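Table clearing with hand-held grippers: does the 200-demo result hold up?

Print this thread | E-mail this thread

zszulc_lab
We tested the Flavis recipe on kitchen table pickup. Training on 200 demos got close to training on 3000.

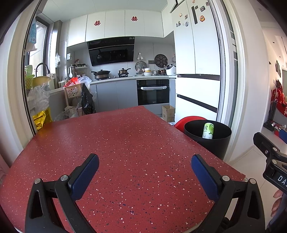

Stostevetti, March 25, 2019

Same red table in every take, with different groceries. Full set is 3517 takes.

olatunji_d
One table tells you little. Did you hold out any objects?

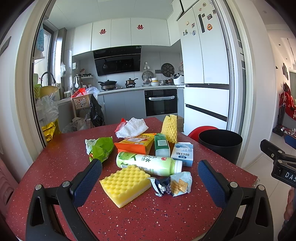 Held-out objects are where I'd expect 200 to fail. Soft things especially. A crumpled packet of crackers or that foam fruit sleeve won't grip like a bottle. 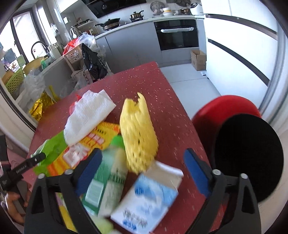 1 min read

zszulc_lab
We held out about 700 takes, by object. Soft items were worse, but the gap stayed small.

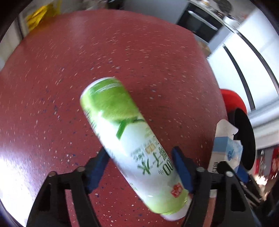

Cartons and cans came out even.

olatunji_d
Small gap on one table. I still don't buy it.

Print | E-mail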